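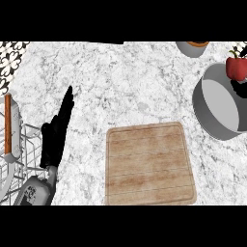

Gripper trials, kitchen set: FAQ

4 min read

Quick answers, because the same questions keep landing in my inbox. Will tidy this up later. Chanida Jaidee

What are you comparing?

Two grippers, the Drultell and the Wastik. Same arms, same controller, same kitchen counter in sim. Only the fingers change. The Taşdemir one is on the list but the model files came with the joint limits wrong, so not yet.

Why a pepper in a pot?

Smooth, lumpy, no flat side to grab. Stem gets in the way. And a pot has a rim you have to clear, so a bad grasp shows up fast. We tried a cube first. Everything picks up a cube.

How many runs?

300 per gripper. Pepper start pose is random inside a patch of counter, everything else stays put. Seeds are in the run folder, use those if you want to compare against us.

What counts as a success?

Pepper ends up inside the pot and stays there, gripper open and clear of the rim. Hanging over the pot when time runs out = fail. Bumped the pot off its mark = fail, even if the pepper went in. Yes people have argued about that one. It stays.

So which one is better?

Drultell, for now. 141 failures for the Wastik, 70 for the Drultell. Most of the Wastik misses were at the lift, pepper rolls out sideways before the arm gets any height. Once it has a decent hold it's fine over the rim. Don't quote these as final, friction values are still being checked.

Do both arms do something?

In this task, no. One arm picks, the other holds its pose. It's still in the loop and still gets commands, so a controller that lets it drift will knock into things. Two-arm tasks are next (lid off, pepper in).

Why so much clutter?

Dish rack, cutting board, bowl. They're there for the vision side mostly. On a bare counter every camera setup looked great and we learned nothing. The rack is the nasty one, thin white rods against light marble, depth gets noisy there.

Which camera view do you use?

Wide one, looking down at the counter at an angle. Black bands top and bottom are padding so the image fits the input size. Leave them in! If you crop them the policy gets a stretched view and acts drunk. Lost an afternoon in July to exactly that.

Would a wrist camera help?

Probably at the grasp. Tried it for a handful of runs, good near the pepper, useless over the pot becuase the pepper blocks most of the view. Want to do wide + wrist together, haven't had the compute.

What controller is this?

Drernine, stock settings, position mode. Force mode is a separate test. Please don't mix the two in one results sheet, I had to throw out a whole batch.

Can I trust sim numbers for a real gripper?

For ranking, sort of. For absolute numbers, no. Contact on soft or waxy stuff is where sim is weakest and a pepper is waxy stuff. Real bench runs come after the friction check.

My gripper goes straight through the pepper. Help.

Collision mesh missing, or the timestep is too big. Check the mesh first. If it's there, halve the timestep and rerun 3 seeds before you touch anything else.

Pepper shakes like crazy once it's held?

Grip command too high. Back it off until it settles. The Wastik needs less than you'd think.

Can I add my own gripper?

Yes. Send the model file, joint limits, max opening and the closing speed. Mass too, people forget mass. If the fingers are longer than the Drultell's you'll also need to raise the approach height or they hit the rim on teh way over.

Where are the logs?

Shared drive, gripper trials, one folder per gripper. Video only for the failed runs, the rest got deleted to save space.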